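Sediment Settling in the Hikov Reservoir
Section 2: Materials and Method

The reservoir was built in 1952 to supply Worotmont and has been dredged once. Our group measured how quickly suspended silt settles after heavy rain. Water was collected at the Rivera inlet in January and split between 2 cylinders of 1000 ml each. One was left untreated. The other received alum at the dose used by the Dotivholm plant.

Turbidity was read at the 500 ml mark every ten minutes. The untreated sample cleared slowly and never fell below the target value – the treated one passed it within the first hour.

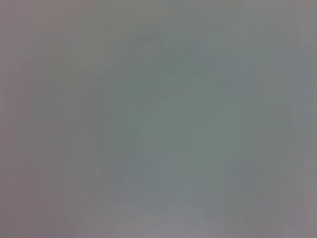

Fig. 3. Gray and green tones, no sharp detail.

Temperature was not controlled, and the room cooled overnight. This may have slowed settling in the later readings. A repeat run with a water bath is planned, using the same inlet and the same dose.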